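The Case for the Visible Basket

Tayla McAlister, Whitcombe Housing Forum
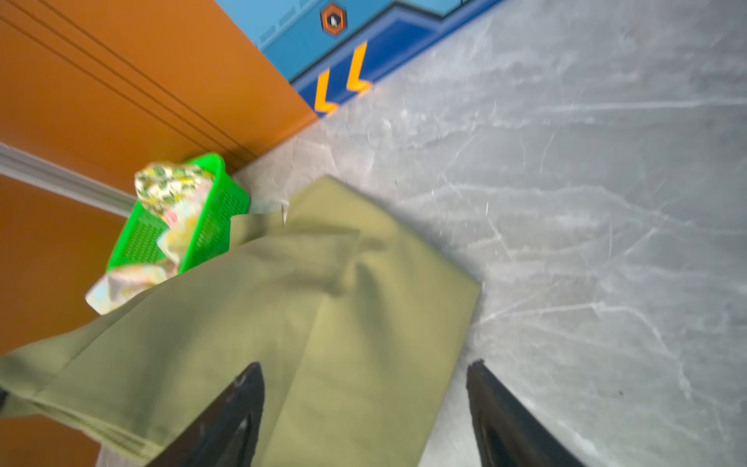 Guidance on household storage has for many years favored concealment. Linen is to be folded, stacked, and placed behind a door, and whatever has not yet reached the door is treated as a lapse in order. The Forum's recent review of shared homes in Semonberg and Bronow gives reason to question that position. A plastic basket with perforated sides, set on the floor against a wall, with a patterned cloth bunched above its rim and a plain olive-green one draped over the front, would fail most of the inspection checklists now in use. It should not. The fabric is contained for the most part, the basket takes up little floor, and any resident can see what is in it.

The checklist used in the Semonberg homes runs to 50 items, of which two concern linen. Both ask whether textiles are "stored out of sight." Neither asks whether residents can find a clean sheet. In the 18 homes reviewed, closets met the standard with ease, yet residents reported washing the same tablecloths repeatedly while others stayed at the back of a shelf for months.

Open baskets have faults. They gather dust, they invite overfilling, and a cloth hanging over the side will sooner or later be stepped on. Managers are right to raise these points, and a rule that baskets be emptied weekly would answer most of them. A rule that baskets be removed answers a different concern, namely how a room looks to a visitor.

Appearance has its place in a shared home. It should not be given more weight than the daily work of the people who live there, many of whom sort and fold in short intervals between shifts. For them, a basket within reach is part of the work.

The Forum should strike the words "out of sight" from the linen items before the revised checklist is issued in September, and leave the choice of container to each household.

Related items
Shared Laundry Hours in Bronow: A Response
Who Owns the Hall Closet?
Notes on the Zestel Shelving Trial
Letters: Inspection Checklists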